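Radholm paper shop to close its downtown store in July

Trajkovski Office Supply will close its store on Druston Street in July and move its stock to a smaller space in the Trendwood shopping center, owner Despina Perić said.

The Radholm store has been open for 36 years. Perić said the lease was up and the new rent was more than the shop could pay. The Trendwood space measures 1,078 square feet and has parking at the door.

Staplers, desk trays, envelopes and printer paper will still be sold at the new address. Greeting cards and art supplies will not.

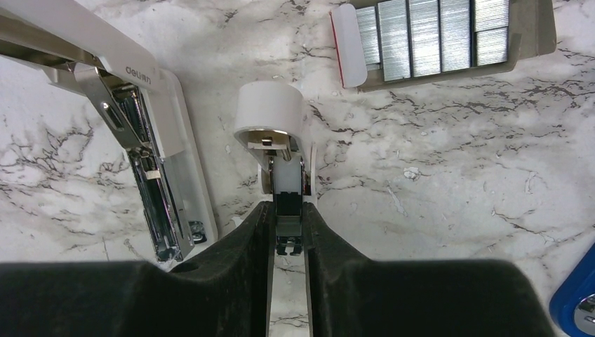 School orders

The shop fills supply lists for 2 elementary schools in Radholm. It packed 182 orders last summer. Parents can still turn in their lists at the old store until the end of June, and orders will be ready for pickup at Trendwood.

Paloma Tillman, who manages the school orders, said prices on the lists will stay the same this year. Unused store credit will carry over.

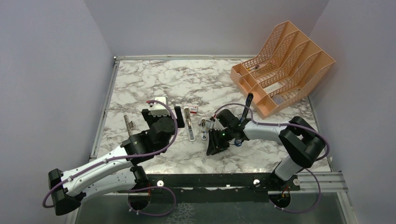 LOCAL BUSINESS

The Druston Street building has not been rented to a new tenant. Perić said she was told the upstairs offices will stay open.

Both of the shop's full-time workers will move to the new store. Hours will be 9 a.m. to 6 p.m., with a shorter day on weekends.

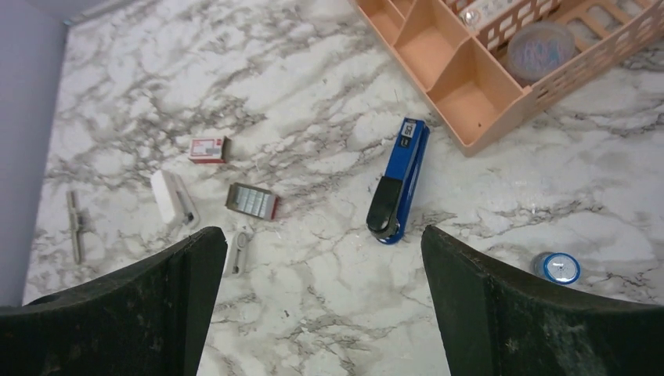

Closing sale

Cards, paints and sketch pads are half price while they last. Shelving and display racks will be sold in the final week, cash only.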